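Zodusura – Version PC (téléchargement)

Éditeur : Hora
Développement : Chiriac
Genre : gestion ferroviaire, simulation d'exploitation
Mode : un joueur
Support : PC, téléchargement
Langues de l'interface : français, anglais, allemand, roumain
Voix : aucune
Fiche mise à jour le 20 novembre 2022

Présentation

Zodusura est un jeu de gestion consacré à l'exploitation d'un réseau ferré régional. Le joueur prend en charge la régulation du trafic, l'affectation du matériel roulant, l'entretien des voies et l'établissement des grilles horaires. La construction de lignes nouvelles existe, mais elle reste secondaire : le réseau de départ est déjà posé, et l'essentiel du travail consiste à le faire fonctionner avec des moyens limités.

La partie se déroule dans la vallée de Skirkden, territoire imaginaire comprenant 66 gares et haltes, deux dépôts, un port minéralier et une section à crémaillère. La carte est fixe. Les demandes de transport, les pannes et la météo varient d'une partie à l'autre selon une graine que le joueur peut saisir au lancement.

Le temps s'écoule en continu, avec pause active. Quatre vitesses sont disponibles. À la vitesse la plus élevée, les alertes de régulation ramènent automatiquement le jeu à la vitesse normale ; ce comportement se désactive alerte par alerte dans les options.

Contenu du jeu

La campagne comporte 18 scénarios, répartis sur trois périodes d'exploitation : vapeur, traction diesel, électrification partielle. Chaque scénario fixe un objectif principal (ponctualité, tonnage, équilibre budgétaire) et des contraintes propres, comme un pont limité en charge, une pénurie de conducteurs ou un tunnel à voie unique. Les scénarios d'une même période peuvent être joués dans n'importe quel ordre. Le passage à la période suivante demande la réussite de la moitié d'entre eux.

Le mode libre donne accès à l'ensemble de la carte sans limite de durée. Le joueur y règle séparément le budget initial, la fréquence des avaries, la rigueur de l'hiver et la tolérance des voyageurs aux retards. Les prêts peuvent être supprimés.

Le catalogue compte 152 véhicules : locomotives, autorails, voitures, wagons et engins de service. Chaque véhicule possède une masse, une courbe d'effort, un gabarit, une charge à l'essieu et un état d'usure. Les attelages incompatibles sont refusés au moment de la composition du train, et le motif du refus s'affiche dans la barre d'état.

Régulation et signalisation

Les lignes sont découpées en cantons. Le joueur peut laisser le poste central gérer les itinéraires selon les priorités inscrites à la grille, ou reprendre la main sur un poste donné. En commande manuelle, l'itinéraire doit être tracé avant l'arrivée du train au signal d'annonce ; passé ce point, toute modification entraîne un freinage et un retard inscrit au journal.

Les conflits de circulation sont signalés sur le graphique espace-temps, consultable à tout moment. Ce graphique est éditable. Un sillon se déplace à la souris, et les correspondances qui en dépendent passent en surbrillance. Les modifications s'appliquent au service en cours ou au service suivant, au choix.

Trois systèmes de cantonnement sont simulés : bâton pilote, cantonnement téléphonique et bloc automatique. Le passage de l'un à l'autre se fait section par section et immobilise la ligne pendant la durée des travaux. Sur les sections frontières entre deux systèmes, le jeu impose un arrêt en gare.

Entretien

L'usure est calculée à l'organe. Une locomotive n'a pas un pourcentage d'état unique, mais une fiche distincte pour les roues, les freins, la chaudière ou le moteur, la transmission et les attelages. Les révisions se programment par kilométrage ou par calendrier. Un engin maintenu en service au-delà de l'échéance reste utilisable, avec une probabilité d'avarie affichée dans sa fiche.

La capacité des dépôts dépend du nombre de fosses, de l'outillage et des équipes présentes. Les pièces sont commandées avec un délai de livraison. Un stock de précaution peut être défini pour chaque famille de pièces ; les commandes partent alors sans intervention. 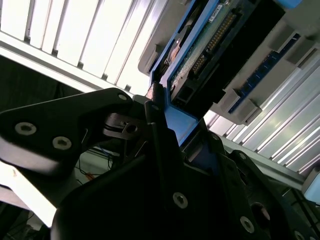

Interface

L'affichage se compose d'une vue de terrain, d'un panneau de commande et d'une zone de journal. Les trois éléments sont détachables et peuvent être répartis sur deux écrans. La taille des caractères se règle indépendamment de la définition.

Un mode schématique remplace la vue de terrain par un tableau de contrôle optique. Il convient aux configurations modestes, la charge de la carte graphique y étant très réduite. Toutes les fonctions du jeu sont accessibles dans ce mode, à l'exception de la pose de voie en relief.

Les commandes clavier sont entièrement redéfinissables. La manette n'est pas prise en charge. Une palette de substitution est proposée pour les principales formes de daltonisme ; les signaux y sont doublés d'une lettre.

Configuration minimale

Système : Windows 10, 64 bits
Processeur : quatre cœurs, 2,8 GHz
Mémoire : 8 Go
Carte graphique : 2 Go de mémoire dédiée, DirectX 11
Espace disque : 10 Go
Affichage : 1280 × 720
Connexion : requise pour l'activation uniquement

Configuration recommandée

Système : Windows 10 ou ultérieur, 64 bits
Processeur : six cœurs, 3,4 GHz
Mémoire : 16 Go
Carte graphique : 6 Go de mémoire dédiée, DirectX 12
Espace disque : 10 Go sur SSD
Affichage : 1920 × 1080

La simulation sollicite surtout le processeur. En mode libre, avec l'ensemble des lignes en service et un trafic dense, la vitesse maximale peut ne pas être atteinte sur la configuration minimale. Le jeu affiche dans ce cas la vitesse réelle à côté de la vitesse demandée.

Sauvegardes

Les parties sont enregistrées localement. L'intervalle de sauvegarde automatique est réglable et les fichiers les plus anciens sont remplacés par rotation. Une sauvegarde contient la graine, la grille horaire et la liste des modules actifs. Si un module manque au chargement, la partie s'ouvre en lecture seule.

La sauvegarde en ligne n'est pas proposée. Le dossier des parties peut être déplacé vers un emplacement synchronisé au moyen du fichier de configuration ; la procédure est donnée au chapitre « Fichiers » du manuel.

Modules et éditeur

L'éditeur fourni avec le jeu permet de créer des scénarios, des livrées et des véhicules. Les caractéristiques techniques sont saisies dans des tableaux au format texte. Les modèles 3D s'importent au format glTF, sous réserve de respecter la hiérarchie de nœuds décrite dans la documentation : caisse, bogies, essieux, attelages. Un modèle dont les bogies ne sont pas nommés correctement est chargé comme objet de décor.

Le relief de la vallée n'est pas modifiable dans la version actuelle. Les scénarios créés par les joueurs peuvent masquer des lignes existantes, en fermer certaines sections ou modifier la desserte des gares.

Éditions disponibles

Édition standard : le jeu, l'éditeur, le manuel d'exploitation au format PDF.

Édition Dépôt : contenu de l'édition standard, bande sonore en FLAC, plans cotés du matériel roulant, carte de Skirkden en haute définition pour impression.

Mise à niveau : les possesseurs de l'édition standard peuvent acquérir séparément le contenu additionnel de l'édition Dépôt. Aucun élément de jeu n'est réservé à l'une ou l'autre édition.

Mise à jour de décembre

La prochaine mise à jour ajoute le chasse-neige rotatif, la gestion des trains de secours et un filtre par ligne dans le journal. Elle corrige le calcul de charge à l'essieu des wagons-citernes partiellement remplis. Le format des sauvegardes change : les parties en cours seront converties à la première ouverture, sans possibilité de retour à l'ancienne version. Il est conseillé de copier le dossier des parties avant l'installation.

Points à connaître avant l'achat

Pas de mode multijoueur.
Pas de conduite en cabine ; la vue embarquée est passive.
Pas de version macOS ni Linux.
Pas de démonstration téléchargeable.
Le tutoriel couvre la régulation et la composition des trains. L'établissement des horaires est traité dans le manuel.

Activation et assistance

La clé est envoyée par courrier électronique après validation du paiement. Elle permet l'installation sur deux postes. Le transfert d'un poste à l'autre s'effectue depuis le menu Licence, le premier poste devant être désactivé au préalable.

Les demandes d'assistance sont traitées par Hora en français et en anglais. Joindre le fichier journal.txt, la graine de la partie et le numéro de version affiché en bas de l'écran titre. Les questions relatives à l'éditeur et aux formats de fichiers sont transmises à Chiriac.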